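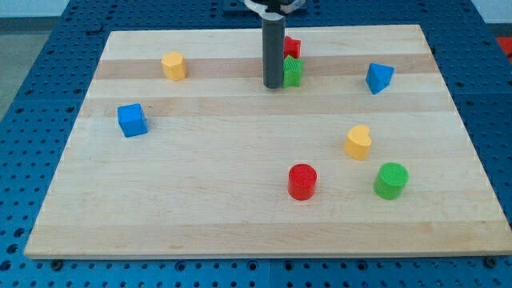
Minutes, Blocks and Boards Group, May 2023

1. Getting started

I'm on minutes again, so apologies in advance for the wandering bits. We had a decent turnout and got going once the kettle had boiled. The November minutes were passed with one fix: I'd written that the Plurkine order was paid, and it was only quoted. Sorry!

2. The maple board

Lots of love for the board. I was keen on the pale strips from the start (the mix of cream and honey colours is lovely) and most people agreed it shows up the small coloured blocks nicely. One member finds the darker stripe near the far side distracting, and wondered if we should have it sanded or flipped. We talked about it for far too long. It stays as it is.

The thin lip along the near edge was popular too. I'd like the next board from Tichý to have the same, and I said I'd ring them and ask what it would add to the price. Their last quote was $845 for the lot, delivery included, and I don't want to go over that.

3. The blocks

We've been using eight plastic blocks at a time, scattered over the board, and that seems to be a good number. Someone suggested going up to 17, but I reckon it'd be a mess, and the stars would keep ending up underneath everything. We'll try a dozen first and see.

The stars and the yellow octagon are still everybody's favourites. There was a question about whether we need more stars. I said yes, but only if Ernis will sell them separately, as we've already got a drawer full of leftovers from the mixed tubs. A sorting session was proposed for the drawer and I got a surprising number of hands up, so thank you!

4. The blue table

General agreement that the blue top with all the little holes is a pain to clean. Crumbs go straight in. Please, please keep your biscuits on the side bench. I've bought a soft brush and it's hanging by the door.

We also talked about the bolts by the front edge of the board. Please leave them alone when you're wiping down.

5. Money

We have $3,781 in the account. The Tesance shelving is still to come out of that, and I'm waiting on the invoice. I'll chase it up this week.

6. Anything else

Could whoever borrowed the 4 shallow trays bring them back? No questions asked, I just want them for the sorting session.

Next meeting same place, same time. I'm bringing the slice, and somebody else can please do the milk.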